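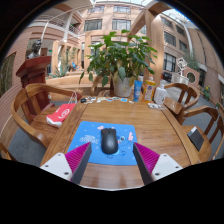 Momel opens a shared reading and work room in the Han building

For immediate release, November

Momel, the furniture workshop and member of the Grirer group of small makers, is opening a room where people of the neighborhood can come to read, write letters or finish some work on the computer. The room is in the Han building, one floor above the Momel showroom, and it opens its door on Tuesday at 9 in the morning. Entrance is free for the whole first month.

The idea for the room came from our customers. Many of them told us that they like to sit at our tables in the showroom, and that they stay longer than they planned. Some brought a book, and later some brought a laptop. We had a good space upstairs which was used only for storage, so we decided to clear it and to furnish it with our own pieces.

The center of the room is the long table from the Bivitz series. It is a wooden table in a warm honey color, with a raised rim along the edges and a glossy finish. The rim has a practical purpose, because a pencil that rolls will stop there and will not fall on the floor. The armchair of the same series has a curved back in the form of a horseshoe, which continues into the arms. A person can sit in it straight for working, or a little to the side for reading.

We wished that the table looks like a table in a home and not like an office desk. For this reason there is a large plant with broad green leaves in a white pot at the far end, and small daily things may stay on the tabletop. Each place for computer work receives a mouse and a mouse pad. The pads are colorful, and the children of our first visitors have already chosen their favorites.

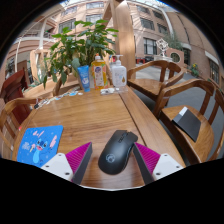

Page last changed: Tuesday, 4:15 p.m.

A mouse pad is also useful for the care of the wood. A polished surface keeps its shine for longer when small things do not rub on it every day at the same place. We recommend the same to customers who work at a Bivitz table in their own home. For cleaning, a soft cloth that is only a little damp is enough, followed by a dry one. Please wipe in the direction of the grain. Hot cups should stand on a coaster, and coasters are available on the shelf next to the door.

The room has an area of 800 square feet and a small library of 200 books, which were given by members of the Grirer group. The books may be read in the room or borrowed for two weeks. There is no need for a library card. Visitors write the title and their first name in the notebook, and cross it out when the book returns.

The work in the room was paid partly by Momel and partly by an open sale of showroom pieces, which brought $2,674. From this money we bought reading lamps, repaired the window handles and painted the walls. What remained was used for the book shelves.

Rules of the room are few. Telephone calls should be made on the stairs. Drinks are welcome, but warm meals are not. Mice and pads belong to the room and stay on the table in the evening, so that the next visitor finds them ready. Visitors may of course bring their own.

Two times in a month, the room will host an open afternoon on the care of wooden furniture. Our makers will show how to treat a scratch, how to choose an oil or a wax, and how to tighten a chair that has become loose. Small pieces such as a stool or a tray can be brought from home. Larger pieces cannot be carried up the stairs, but we will gladly look at a photograph and give advice. The dates will hang at the entrance of the showroom.

Groups who wish to use the long table for a meeting are kindly asked to reserve it at the showroom counter one week before. Schools and reading circles have priority in the mornings.

About Momel

Momel is a workshop for tables, chairs and armchairs in solid wood. The Bivitz series is made to order and can be seen in the showroom in the Han building during normal opening hours. Members of the press who would like to visit the reading room before the opening may ask at the showroom counter.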